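Grollesden Institute of Technology
Equipment Planning Office
Robotic Arms and Handling Cells: Frequently Asked Questions

Who should read this page?

Departments, laboratories and teaching units that expect to request a robotic arm, a gripper, or a complete handling cell in the coming budget cycle. Units at the Codville campus follow the same procedure as the main campus, with the exceptions noted under site preparation. Requests for drones, vehicles and machine tools are covered on separate pages.

When must a request be submitted?

Requests open in September. A unit may enter a draft in Cilo at any time before then, but drafts are not reviewed until the head of unit has released them. Requests released after the cycle closes are carried into the next cycle automatically and do not need to be typed in again.

What does the office need to see in a first request?

A first request should state the task, the objects to be handled, the space available, and the account from which operating costs will be paid. A model number is not required at this stage. Units sometimes name a particular arm in the first line and leave the task blank, and such requests are returned.

The task statement may be short. "Pick hand tools from a flat surface and place them in a tray" is sufficient. "General manipulation research" is not, unless it is accompanied by a list of representative objects.

How should the list of objects be prepared?

List the items the arm will really be asked to handle, including the awkward ones. For each item give the weight, the longest dimension, the narrowest place where it could reasonably be grasped, and whether it may be marked or damaged. Tools with thin blades or slim shafts deserve particular attention, as do soft or irregular items such as fruit. The gripper is selected from this list, and a gripper chosen without it often has to be replaced in the first year of use.

If the items will lie among other items, say so. A screwdriver by itself on a clear surface and a screwdriver close to other objects are different requirements for both the gripper and the sensing.

Is the gripper included in the price of the arm?

Sometimes. Quotations vary a great deal on this point. Please confirm in writing whether the quoted price covers the gripper, the flange adapter, the cables and any spare finger pads. Where the gripper comes from a different supplier, ask which of the suppliers will take responsibility for making the pair work together.

What should be budgeted besides the arm and gripper?

The following costs are regularly left out:

Mounting. A pedestal, plate or reinforced bench.
Sensing. Any camera or other sensor at the wrist or over the work surface, together with its bracket.
Controller space. Shelf or rack space, ventilation and a dedicated outlet.
Risk assessment. Carried out by the Safety Office and charged to the requesting unit.
Training. Operator training for staff, and a repeat session when staff change.
Software. Licenses, renewals, and a computer that meets the supplier's requirements.
Consumables. Finger pads, test objects and cable covers.

The fixed charge for the risk assessment and first commissioning visit is $1,841 per cell. It applies equally to purchased, leased and donated equipment.

How many quotations are required?

Two written quotations are required for any complete cell. They must be based on the same task statement and the same object list. If only one supplier can meet the requirement, attach a sole-source form signed by the head of unit. A supplier's own statement that it has no competitors will not be accepted in place of the form.

May a unit lease instead of buying?

Yes. Leasing is generally suitable where the project has a firm end date or where the unit has never operated an arm before. The office will ask for the total cost over the full lease, including return shipping and the condition in which the arm must be returned. Modifications to a leased arm, including holes drilled in the mounting plate, require the lessor's written consent.

May a unit accept used or donated equipment?

Used equipment may be accepted after inspection. The donor should supply the service record, the controller and its passwords, and the original calibration documents if they still exist. Units are asked not to take delivery before the inspection has been arranged. Storage is not available at either campus for equipment awaiting a decision.

How long does the process take?

From release of the request to a purchase order, allow around 54 working days. Delivery is additional and depends on the supplier. The most frequent cause of delay is an incomplete floor plan, followed by an account code that has expired.

What site preparation is expected before delivery?

The unit must submit a plan of the room showing the work surface, the base of the arm, the full reach of the arm, doors, outlets, and any furniture within reach. Cabinets beneath the work surface should be marked, with the direction in which drawers open. A drawer that can be opened only while someone stands inside the reach of the arm will be raised as a finding in the risk assessment.

At Codville, floor loading must be confirmed with Facilities before a pedestal is ordered. Rooms in the Verhoeven Building on that campus are also subject to a restriction on anchoring into the floor, and freestanding pedestals with their own ballast are normally specified there.

Where should the arm be mounted relative to the work surface?

Mounting beside the surface on a separate pedestal keeps the surface clear and allows it to be changed later. Mounting on the surface itself costs less but reduces the usable area and may transmit vibration to the objects. Either arrangement can be approved. The plan should show the arm reaching the farthest object on the list with the gripper pointing straight down, and the elbow clear of walls and shelves in that posture.

Does the office require a simulation before purchase?

A simulation is required for complete cells and is recommended for all other requests. It need not be elaborate. The reviewers look for the arm and gripper at true scale, the work surface at its planned height, a selection of the listed objects, and the boundaries of the room. Views should be supplied from more than one position, including at least one close to the gripper, so that the clearance on either side of an object can be judged.

A simulation is accepted as evidence of reach and layout. It is not accepted as evidence of grip strength, cycle time or durability. For those the unit should request a trial at the supplier's premises using its own objects.

Can the simulation replace the floor plan?

No. Both are filed in Cilo under the same request.

Who pays for repairs after the warranty ends?

The operating unit. The office recommends that a reserve be set aside each year in the unit's own budget, and that the supplier be asked at the time of quotation for the price of a replacement joint, a replacement gripper and a service visit. These prices are easier to obtain before the order is placed. Shared cells must name one unit as the responsible owner, even if the costs are later divided.

What happens if the task changes after approval?

Minor changes to the object list may be entered in Cilo without further review. A change of gripper, a change of mounting, or the introduction of sharp, heated or liquid items requires a new risk assessment, and the fixed charge applies again.

Simulated tool-handling layouts, arm and gripper over a wood surface
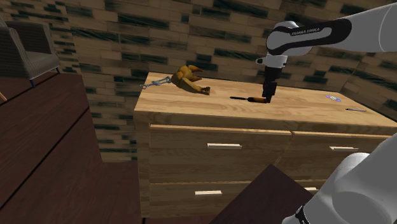
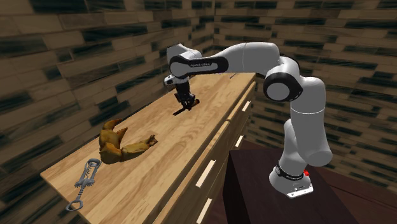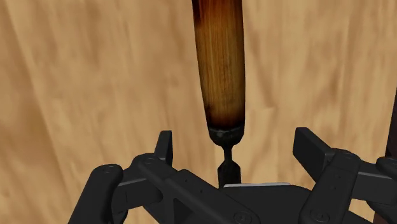
Page maintained by Dirk Hoekstra, Equipment Planning Office, Grollesden

Is assistance available with preparing a request?

The office holds advisory appointments throughout the cycle, bookable through Cilo. Please bring the task statement and the object list, even in rough form. An appointment does not reserve funds and does not count as submission.

Can several units submit a joint request?

Joint requests are welcome. They should include a signed note setting out how time on the cell will be divided, who will train new operators, and where the cell will go if the arrangement ends. The note is reviewed again after two years.

Where are rejected requests explained?

Written comments are attached to the request in Cilo and remain visible to the head of unit. A revised request may be released in the same cycle if the comments concern missing documents only. All other revisions are considered in the following cycle.

Related pages: Machine Tools and Workshop Equipment; Leasing and Rental; Codville Site Preparation; Disposal of Surplus Equipment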